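Workshop tips for the card-sorting project

Droltora student robotics club, Rekbridge
Last edited Jul 26, 2023

These notes cover bench work on the Wotness sorting task. Rules and scoring are in the Grecu handbook and are not repeated.

Setting up the desk

Tape the organizer down before teaching any positions. An empty cardboard grid weighs very little and will creep when a card catches on a divider. Two strips of masking tape on the underside are enough. Mark the corners on the desk in pencil so that the next group can put it back in the same spot.

Teach the approach from above the slot, then the drop, then the retreat. Save all three under separate names.

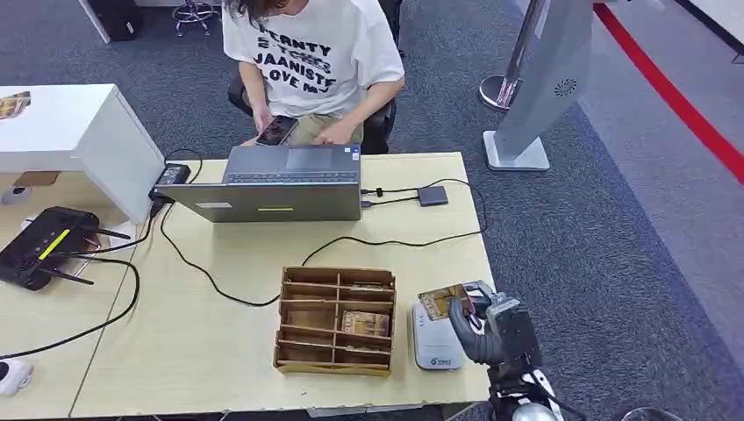
Cable routing takes five minutes and should be done before the arm is powered. Walk the arm through its full reach by hand and note where the elbow and wrist pass lowest. Power bricks can stay on the desktop if they are outside that area. The usual offender is slack: a long black cable looped across the desktop toward the center, as by the laptop here, should be gathered with a hook-and-loop tie and pushed to the back. Do not use zip ties on anything that gets unplugged daily. Keep router antennas angled away from the arm side.

Gripping cards

Photo cards bend. Start at the lowest force setting that holds a card through a full swing, then go up one step. Grip near the top edge and leave the lower half free to enter the slot. Wipe the finger pads with a damp lint-free cloth every 200 cycles – alcohol hardens some rubbers, so check the pad material first. Retire cards with soft corners. They jam, and the log will blame the arm.

Log every miss with the slot position and the speed. Our last long run was 253 cards at 60 percent speed, and most misses were in the front row.

Hands and linkages

Check hinge bolts with a hex key at the start of each session. Finger tight is too loose, and anything past snug will bind the joint. One small drop of medium threadlocker, left overnight, is plenty. 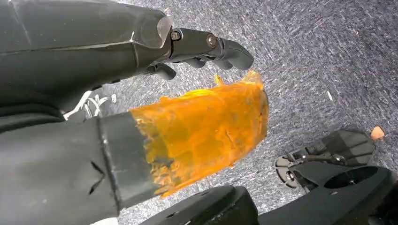
Put a paint-pen line across each bolt head and onto the housing after tightening. A broken line shows movement at a glance and saves reaching for the key. Inspect small rods and pivots with a flashlight, and clear lint with a dry brush. Canned air drives it further in.

Full service is due at around 3,000 cycles. Write the count on the sheet inside the tool cabinet door, with initials.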